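Murray Halliday would like you to know that nobody leans on him

The chairman of Ratau, the regional broadcaster, arrives ten minutes after the agreed time and orders tea before he has sat down. Murray Halliday has been in the job for two years and has given very few interviews. He agreed to this one, I was told by his office, in order to "clear up some confusion".

The confusion is over the flagship evening programme, The Rostthorpe Hour, and a segment on the district's planning department that was recorded in July and never shown. Two members of the production team have since left. Ratau says the item was dropped for length. The programme that went out that night ended with four minutes of archive film about canal boats.

"It was an editorial decision, taken by editors," Halliday says. "I found out when everybody else found out."

I ask whether he had spoken to anyone at the district council that week. He says he speaks to the council most weeks. I ask whether the segment came up.

"I don't keep a list of everything that comes up."

He is an easy man to talk to, which makes it easy to lose hold of the question. He was a councillor himself for nine years before taking the chair, and he mentions this early, as though it were a qualification and could not be anything else. When I suggest that some viewers might see it differently, he puts his cup down.

"People assume that if you have been in politics you can't leave it behind. I have left it behind. I haven't been to a party meeting since I was appointed. I don't go to the dinners."

He did go to one dinner, in the spring, as a guest of the council leader. He says that was a charity event. I looked it up afterwards and there was a raffle, so perhaps it was.

Ratau received 427 complaints about impartiality last year, against 200 the year before. Halliday's explanation is that the form was moved to the front page of the website. "You make it easier to complain, you get more complaints. I'd call that a success." Of the 427, Ratau upheld 2. I ask who decides. The answer is a panel, and the panel is chosen by the board, and the board is chaired by Murray Halliday.

"It's arm's length," he says.

How long is the arm?

"Long enough."

Alby Ngata takes a different view. He presented the programme for six years and left in the autumn to work for Katene, a small production company with an office above a bank. He will not discuss the terms on which he went, and when I press him he says only that he signed something. But he will talk about how the place was run.

"There was never a phone call saying don't do this story," Ngata says. "I want to be fair about that. What you'd get was a question. Have we got enough on it, is this the right week for it, could we have someone else on to balance it. You answer the question and there's another question. After a while you stop bringing the stories in."

Did Halliday ask those questions himself?

"Not to me."

To others?

"You'd have to ask the others."

I did. Three of them didn't reply and one said she had nothing but good memories. Ngata laughs when I pass this on, though not for very long. It should be said that he has his own interests here. Katene is bidding for a rival current affairs slot, and a Ratau with a bruised reputation does his new employer no harm at all. He accepts this without much fuss. "Fine. Check what I say, then. Check what he says as well."

We talked outdoors for most of the afternoon, at his suggestion.

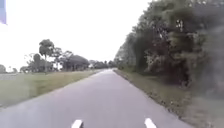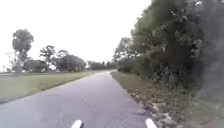

Ngata's strongest point is about the review. In response to the complaints, Ratau hired the consultants Clikberg to look at whether its news output was balanced. Their report runs to 985 pages with the appendices and finds that, measured by minutes of airtime, every party on the council was treated fairly.

"Minutes!" Ngata says. "You can give a man twenty minutes and ask him about his garden. You can give another man three and take his head off. It's the same as weighing books to see if they're any good."

Halliday, naturally, is fond of the report. He calls it thorough, and then independent, and then thorough again. I ask whether he has read all of it and he says he has read the summary, which was written with help from Ratau's own press team. He sees nothing odd in that. "They know how to write clearly. Consultants don't."

Will the planning segment ever be shown? He thinks it has probably dated. Would he let me watch it? That would be a matter for the editors. I wrote to the editors that evening, and was told that questions about unbroadcast material should be sent to the chairman's office.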